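Home | News | Research | Events | Jobs | Contact

Two-armed robots learn better when the wrist gets a say, group reports

February 2020
By Donnie Nisbet

A small team at Govent has put out results on teaching a pair of robot arms to handle little metal things, the sort of job that needs one hand to hold and the other to do the fiddly bit. Their method is called Stedolo. Padlocks and keys are the headline task.
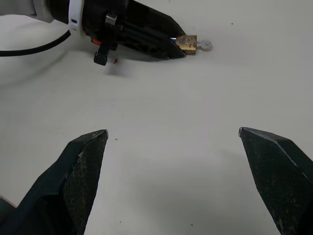
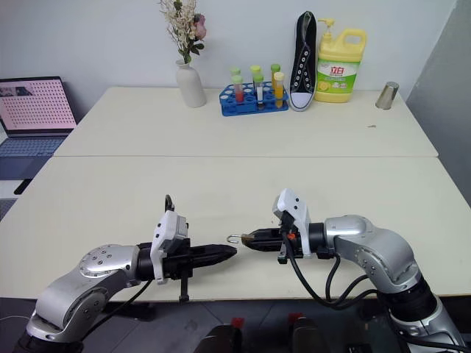 What does the new method change?

It changes which camera the robot listens to, and when. Older set-ups feed in the overhead view and the wrist views all the time with the same weight. Stedolo learns a weighting that shifts as the arms get closer together, so the wide view steers the approach and the wrist view takes over for the last stretch.

Simple enough idea. The awkward part was getting it to switch without a jerk. Early versions swapped views all at once and the arms would twitch, sometimes hard enough to drop whatever was held. The fix was a slow blend, trained in with everything else and not set by hand.

The group trained on 1,828 demonstrations, all of them done by a person steering both arms. Mostafa El Idrissi, who led the work, said the collecting took far longer than the training. "People get tired and then they get sloppy, and the robot learns the sloppy bits too," he said. Sessions were kept short after that and the worst takes thrown out.

Testing was done in January. Each version of the system got 48 tries at passing a small object from one gripper to the other. With fixed weights it dropped or fumbled 12 of them. With the learned weights, 4. Same arms, same table, same starting positions as far as they could manage.

Most of the failures left over were down to angle. A key sticks out and the free gripper comes in a touch too low, knocks it, and the lock turns in the fingers. Once that happens the robot doesnt really know how to start again. It tends to hover. A recovery step is being worked on but isn't in the paper.

Shiny surfaces were a worry too. Brass and steel throw glare into the wrist camera and the older system, which trusted that camera from the start, would drift off course. The new one seems less bothered, probably becuase it leans on the wide view until quite late. El Idrissi was careful on this point, glare wasn't tested on its own and he would not put a number on it.

Also not tested: soft things, anything see-through, anything heavier than a padlock. And the handover is only the first half of the job. Turning a key while the other arm holds the lock still is the next target, with force readings added at the fingertips. The group says early goes at this are "mixed".

Background clutter is the other open question. Household bits stood along the back of the table for the tests, but they stayed put. Moving them mid-task is planned.

The training code will go up under the name Flakgate once it has been tidied. Demonstrations to follow, no date given. A second lab, Vasić, has asked to try the method on its own arms, different make and longer reach, which should show whether the weighting carries over or has to be learned from scratch. More when we have it.

Contact the news desk | © 2020 | Back to top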